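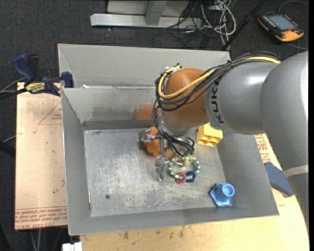 Greifen aus der Kiste: Unsicherheitsschätzung per Ensemble, bringt das bei ringförmigen Objekten etwas?

mhaemmerli
Verfasst: 09:12

Wir trainieren eine Greifplanung auf Tiefenbildern, Zielgröße ist die Erfolgswahrscheinlichkeit pro Griffhypothese. Aufbau: KUKA-Arm, Fingergreifer, flache Blechwanne mit schrägen Wänden auf einem Holztisch. Objekte sind Spielzeugteile: Perlenring, Noppenbaustein, ein Kunststoffbecher mit gewelltem Fuß und Ähnliches.

Neu ist, dass wir statt eines Netzes ein Ensemble aus fünf Netzen verwenden und die Hypothesen nach Mittelwert minus Streuung sortieren. Über 200 Griffe pro Variante sinken die Fehlgriffe von 40 auf 30. Beim Perlenring sehe ich allerdings keinen Effekt. Das Ensemble ist sich dort einig und liegt trotzdem daneben: Gegriffen wird in die Ringmitte, die Finger schließen ins Leere.

Hat jemand Vergleichswerte mit Objekten, die ein Loch haben?

Gruß
Meinrad

sprogis_s
Verfasst: 09:47

Überrascht mich nicht. Die Streuung im Ensemble misst die Uneinigkeit der Modelle. Wenn alle fünf denselben Datensatz gesehen haben und darin kaum Ringe vorkommen, extrapolieren sie unter Umständen gleich. Wie viele Trainingsgriffe hast du am Ring?

Zweite Frage: Woher kommt die Tiefe? Bei blankem Blech hatten wir in Prulleck massive Ausfälle durch Reflexionen. Die Wanne im Bild spiegelt an der Rückwand offenbar auch, über dem Greifer ist ein unscharfer oranger Fleck.

mhaemmerli
Verfasst: 10:05

Trainingsgriffe am Ring: 17. Ja, das ist wenig.

Tiefe kommt aus einem Stereosystem. Fehlende Pixel werden mit dem Median der Nachbarschaft gefüllt.

kaelin.j
Verfasst: 10:31

Dann ist die Ursache doch klar, und sie hat mit dem Ensemble nichts zu tun. Medianfüllung schließt dir das Loch. Das Netz sieht eine Scheibe und schlägt den Schwerpunkt vor. Füll die Pixel nicht auf, gib eine Gültigkeitsmaske als zweiten Kanal mit.

sprogis_s
Verfasst: 10:44

@kaelin.j: Nur wenn im Loch tatsächlich Pixel fehlen. Der Wannenboden ist zerkratzt, das gibt Stereo genug Textur. Ich würde zuerst ein Rohbild anschauen, bevor man die Architektur umbaut.

kaelin.j
Verfasst: 10:52

Textur hin oder her, die Verdeckung durch den Ring selbst bleibt. Bei kleinem Innendurchmesser fällt eine der beiden Ansichten am Rand immer aus. Die Maske kostet eine Zeile im Dataloader.

C_Friesen
Verfasst: 11:38

Zur Statistik: 40 gegen 30 bei je 200 Griffen heißt 20 % gegen 15 % Fehlerrate. Der exakte Test nach Fisher liefert dafür keinen signifikanten Unterschied auf dem 5-%-Niveau. Ich würde aus diesen Zahlen noch keinen Vorteil des Ensembles ableiten. Waren die Startanordnungen in beiden Varianten gleich?

mhaemmerli
Verfasst: 12:20

Nein, die Teile wurden jeweils neu eingeschüttet. Den Test hatte ich nicht gerechnet, Einwand akzeptiert. Reproduzierbare Anordnungen sind bei dem Perlenring schwierig, der liegt jedes Mal anders.

C_Friesen
Verfasst: 12:34

Dann wenigstens die Reihenfolge der Varianten randomisieren und blockweise wechseln. Sonst misst du die Drift der Kalibrierung mit. Die Wanne ist mit Klemmen fixiert, soweit man sieht. Prüft ihr die Lage nach Kollisionen?

mhaemmerli
Verfasst: 13:02

Einmal am Morgen. Werde ich auf jeden Block umstellen.

hollenstein_k
Verfasst: 14:15

Ergänzung aus dem Projekt Lurico: Wir hatten das gleiche Fehlerbild bei Dichtungsringen. Geholfen hat eine Kollisionsprüfung der Fingerbahn gegen die ungefüllte Punktwolke, dazu die Bedingung, dass zwischen den Backen Material liegen muss. Rein geometrisch, ohne Nachtraining. Die Ensemblestreuung haben wir danach wieder entfernt, sie hat nur Rechenzeit gekostet.

sprogis_s
Verfasst: 14:29

Da widerspreche ich. Ein geometrischer Filter fängt den Leergriff ab, sagt aber nichts über das Abrutschen an den Perlen. Für solche Fälle ist eine gelernte Bewertung weiterhin sinnvoll, mit Ensemble oder ohne.

hollenstein_k
Verfasst: 14:41

Einverstanden, starre Perlen hatten wir nicht. Für den Leergriff bleibe ich dabei.

mhaemmerli
Verfasst: 16:50

Rohbilder angeschaut. Im Ringinneren fehlt ein Teil der Pixel, vor allem auf der Seite zur Rückwand; der Rest ist gültig und liegt auf Bodenhöhe. Nach der Medianfüllung ist die Öffnung weitgehend zu. Ich baue zuerst die Maske ein, dann den Filter von Konrad, jeweils als eigene Variante mit blockweisem Wechsel. Ergebnisse stelle ich im Februar hier ein.

kaelin.j
Verfasst: 17:03

Bitte auch eine Variante Einzelnetz mit Maske mitlaufen lassen, sonst ist der Beitrag des Ensembles wieder nicht trennbar.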